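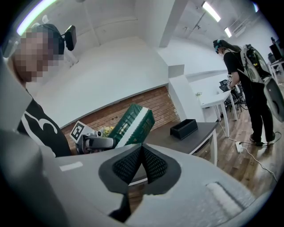

Paper Trading the Orngate Index
Student project report by Keabetswe Molefe
Supervisor: Lionel Tindall
Sep 12, 2023

I've wanted to try this ever since our first lecture on market mood! The question was simple: does a fear gauge tell you anything useful about where a share index goes next week? I started with a pretend pot of £1,000 and followed the Orngate index through July, with two shares on the side, Anard and Hendricks.

Method

Every evening I wrote down the closing price and gave the day's news a fear score out of 100. If the score rose by more than 5 points, I sold one holding. If it fell by as much, I bought back in (always at the next morning's price, so no cheating with hindsight).

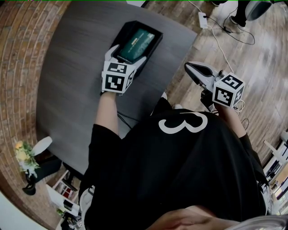 Results

The pot finished £6 up, and I was thrilled, even though simply holding the index would have beaten me. Hendricks barely noticed the news at all. Anard jumped at everything, especially the Volldale shipping dispute, and most of my trades came from that one story.

Next steps

I'd love to run it again over a full year, with trading fees included and a second person scoring the news separately.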